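근무환경 및 조직운영 정기점검표 (Zendov 운영지원본부)
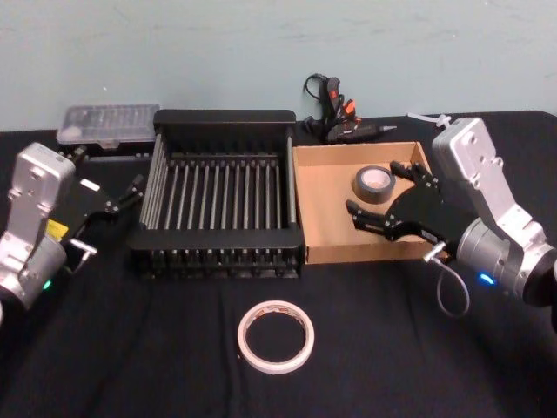
검은 천을 씌운 작업 테이블과 좌우의 은색 로봇 팔

점검 시기: 2024년 2월
점검 대상: 운영지원본부, Womora 고객지원팀, Bomden 물류사무소
점검자: Nipon Noiphan (인사운영)
대상 인원: 553명
판정 기준: 적합 / 조건부 적합 / 부적합 / 해당 없음

본 점검표는 부서 단위의 근로시간, 면담, 고충처리, 교육 이수, 심리사회적 위험요인 관리 상태를 확인하기 위한 문서이다. 개인 평가 자료로 사용하지 않는다. 조건부 적합 이하 항목은 담당 부서와 조치 기한을 비고에 기재한다.

1. 근로시간 및 휴식

1-1. 주간 근로시간 기록이 부서장 승인 상태로 보관되어 있는가
판정: 적합
비고: 1월분 기록 3,717건 전수 확인. 미승인 건 없음.

1-2. 연장근로 사전 신청 절차가 준수되는가
판정: 조건부 적합
비고: 사후 신청 31건 확인. 전부 Bomden 물류사무소 야간조에서 발생함. 교대 인수인계가 종업 시각 이후에 이루어지는 구조이므로 신청서 독려만으로는 해소되지 않음. 인수인계 시간을 근무표에 포함하도록 요청함. 기한은 차기 근무표 확정일.

1-3. 휴게시간이 근무표에 명시되어 있고 실제로 부여되는가
판정: 적합
비고: 고객지원팀은 통화 대기 상태를 휴게로 분류하던 관행을 중단함. 상담 시스템의 상태 코드 분리 확인.

1-4. 퇴근 후 업무 연락 기준이 문서화되어 있는가
판정: 부적합
비고: 본부 기준은 있으나 Womora 고객지원팀 자체 기준이 없음. 긴급 연락의 정의가 팀장별로 다름. 본부 기준을 준용하되 장애 대응 당번은 별도 표로 관리할 것.

2. 면담 및 의사소통

2-1. 분기 1회 이상 개별 면담이 실시되는가
판정: 조건부 적합
비고: 실시율은 기준을 충족하나 면담 기록의 내용이 동일 문구로 반복된 사례가 있음. 해당 부서장에게 재작성을 요구하지 않고 다음 분기 기록부터 표본 확인 대상으로 지정함.

2-2. 신규 입사자 면담이 입사 후 정해진 시점에 실시되는가
판정: 적합
비고: 특이사항 없음.

2-3. 조직개편, 직무변경 사항이 시행 전에 당사자에게 고지되는가
판정: 조건부 적합
비고: 1월 좌석 및 보고라인 변경 시 일부 직원이 사내 공지로 먼저 인지함. 당사자 통보 후 전체 공지 순서로 절차서를 개정 중.

2-4. 전체 회의 질의사항에 대한 회신이 기한 내 게시되는가
판정: 적합
비고: 회신 게시판의 검색 기능이 동작하지 않음. 점검 항목 외 사항으로 전산 담당에 전달.

3. 고충처리 및 보호

3-1. 고충 접수 창구가 두 개 이상 운영되는가
판정: 적합
비고: 전자 양식과 대면 창구 운영. 대면 창구 위치 안내문이 이전 층수로 표기되어 있어 현장에서 교체함.

3-2. 접수자 신원 보호 조치가 시행되는가
판정: 조건부 적합
비고: 전자 양식의 알림 메일에 접수자 부서명이 자동 포함됨. 소규모 부서의 경우 접수자 특정이 가능함. 알림 본문에서 부서명을 삭제할 것. 우선 조치 항목.

3-3. 괴롭힘 예방 교육이 전 직원 대상으로 실시되는가
판정: 적합
비고: 휴직자는 복직 시 이수로 처리. 이수 명단과 재직 명단 대조 완료.

3-4. 고객 응대 직원에 대한 업무 중단권이 안내되어 있는가
판정: 적합
비고: 통화 종료 권한의 행사 절차가 상담 화면 첫 페이지에 게시됨. 외국어 상담 화면에는 번역본이 없으므로 추가 필요.

4. 몰입도 조사 및 후속 조치

4-1. 조사 문항과 활용 범위가 사전에 공지되는가
판정: 적합
비고: 조사 도구는 Tiêu를 사용함. 서술형 답변은 3,000자까지 입력 가능하며 원문 열람 권한은 인사운영 담당자로 제한됨.

4-2. 소규모 단위 결과가 비공개 처리되는가
판정: 적합
비고: 최소 응답 인원 미달 부서는 상위 조직에 합산됨. 설정값 화면 확인.

4-3. 직전 조사에서 도출된 개선 과제가 이행되고 있는가
판정: 부적합
비고: 과제 목록은 있으나 담당자 칸이 부서명으로만 기재되어 진행 상태를 확인할 수 없음. 과제별 실무 담당자와 완료 예정일을 기입하여 다시 제출할 것. 회의실 예약 규정 개정 건은 완료로 표시되어 있으나 개정본이 게시되지 않음.

5. 종합 의견

부적합 2개 항목(1-4, 4-3)과 3-2항은 차기 정기점검 전에 별도로 재확인한다. 1-2항은 근무표 수정본 접수 후 서면으로 확인하며 현장 방문은 생략한다. 나머지 조건부 적합 항목은 차기 점검 시 함께 본다.

첨부: 근로시간 기록 대조표, 면담 기록 표본 목록, 고충 접수 알림 메일 화면 출력본
문서 보관: 운영지원본부 공용 문서함, 점검 폴더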